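Apr 16, 2025
Posted by Maëlys Pruvost

Still fighting with the court listings import in Skollura, so I'm reopening this one. Every assault hearing from the Ultine magistrates feed comes in with the plea field blank, and my crime reporters are (rightly!) grumpy about it.

I cleared the cache and ran the whole batch again, all 3,000 records.

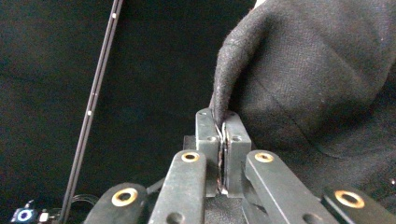 Same thing, except now 11 hearings also show the sentencing date as the offense date, which could get us in real trouble if we print it. I rolled back to the Kiani parser after that and the dates came good, but pleas are still blank on anything over 600 characters.

Erka support asked me to try shorter summaries. Did nine by hand and all nine kept the plea, so it looks like a length limit to me!
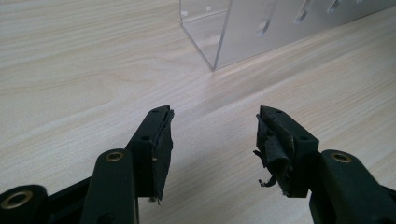

Clear acrylic box on the wooden tabletop

Can someone raise that limit before the next court list goes out? Leaving the ticket open.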